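3.2 Storage and handling of seed samples

Seed kept in small tubes turned out to be a delight to work with. Each of the 658 samples from the Jesholm meadows was dried in June, sieved by hand and divided between two stores, one at Peltmont and one in the cold room at Mostach. We had expected the fine-seeded species (bellflowers, and above all the eyebrights) to cling to paper envelopes, as Venckus found in her earlier trials, and they did! Moving them into tubes cut the handling losses so sharply that we changed the whole collection over within the month.

Racks were stored upright and kept out of direct light. Labels were written in pencil, and every tube was given the plot number, the species code and the initials of the collector.

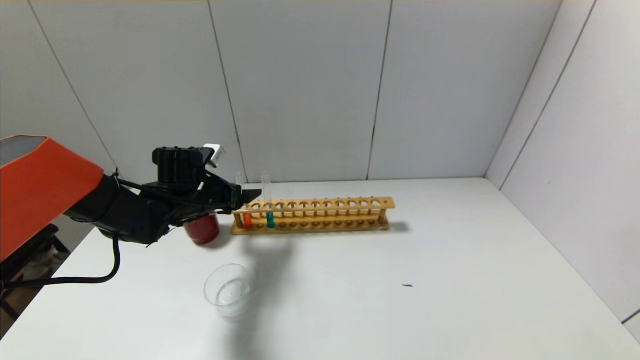

Figure 4. Wooden test tube rack on a white tabletop.

For the germination trials we drew 50 seeds per sample and sowed them on damp filter paper at 20 °C. Samples with fewer than 500 seeds in total were left out of this part of the study, a painful choice in the case of the marsh gentian, and are treated separately in Section 5. Counts were made each morning at the same hour by Urmas Kütt, and a seed was scored as germinated once the root tip had broken the coat. The meadow species proved wonderfully varied in their timing, and the slowest of them deserve far more attention than they have had so far.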